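Prollidum Standing Desk Frame + Top, Two-Motor
Sold by Fitirard Home Office, Virkunville

$189 frame only. Top sold seperately or as a set, see options below.

In stock, pale grey and walnut-look. Black is back in April.

Quick version: sit-stand desk, two motors, one keypad, quiet enough for a shared room. Goes up, goes down, remembers three heights. Ships in 2 boxes. They don't always arrive the same day so please don't call us until the second one is a couple days behind.

What you get
Frame, legs, feet, crossbar
Keypad with cable
Control box
Bolts, hex key, cable clips
Paper manual (the big fold-out one)

Not in the box: the top, unless you picked a set. Screwdriver. Power strip. Monitor arm. Chair obviously.

Which top
Pale grey is the one most people buy. Doesn't show dust, doesn't show coffee rings much either if you wipe same day. Walnut-look is warmer but fingerprints, be warned. Both have rounded front corners. Cable notch at the back, center.

If you already have a top you like, measure it first. Needs to be thick enough to take the screws without them poking through. We've had people bolt it to an old door. Fine. Solid door please, the hollow kind will not hold.

Putting it together
Lay the top face down on a blanket or the flattened box. Frame on top of that. Loose bolts first, all of them, then tighten. If you tighten as you go the last leg won't line up and you'll be undoing everything. Plug both motor cables into the control box before you flip it over. Flipping takes two people. Don't do it alone, the legs are heavy and you'll bend a foot.

Then hold the down button until it stops and gives a little bounce. That's the reset. Skip it and the keypad just shows a code.

Page 3 of the manual has the left and right legs swapped in the drawing. New print is coming. Go by the stickers on the legs.

Setting heights
Move desk where you want it, press M, press a number. Done. To get back there press the number once. Any button stops it mid-travel.

Child lock: hold M till the display changes. Same to unlock.

Cables, read this bit
Most of the returns we get are cable problems and not desk problems. Everything on the desk has to travel with the desk. So if your monitor plugs into the wall and the desk goes up, something gets yanked. Put a power strip on the desk or under it, run all your stuff to that, and then only one cord goes to the wall. Leave slack in that cord at full standing height. Check it standing, not sitting!!

Under-desk tray (Kanagaratnam, add-on) holds a strip and the bricks. Screws in or clamps on. Clamp version doesn't fit the walnut-look top, too thick, sorry.

Heater or laminator: straight into the wall. Not on the strip.

Delivery
Local drop-off in Virkunville on Friday, afternoon only. Curbside. Upstairs is extra, put it in the notes and Feven Bogale will call you back with a price. Everywhere else goes by parcel carrier, tracking gets emailed when the label prints, so it may say "not found" for a bit.

Returns
Frame can come back if it hasn't been drilled or scratched up. Keep the foam. Tops can't come back once there's screw holes in them. Damaged on arrival is different, send photos of the box AND the part to Lorna Buenaventura at the service desk before you put anything together.

Things people ask
Does it wobble? A little at full height, like all of them. Tighten the crossbar again after the first week or so of use.
Can I add casters? Yes, the locking set. Adds to the lowest height so short folks might want to skip.
Does it work with a treadmill? Fits between the legs if it's a narrow one. Measure.
Replacement keypad? Yes, order under Parts. The older keypad has a different plug, look at yours before you order.
Loud? Hums. You can be on a call.

Related: Kanagaratnam under-desk tray / locking casters / felt desk mat / keypad (parts) 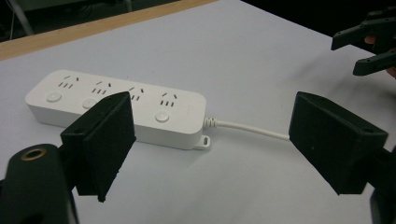

White power strip on a pale grey-white tabletop. Strip not included.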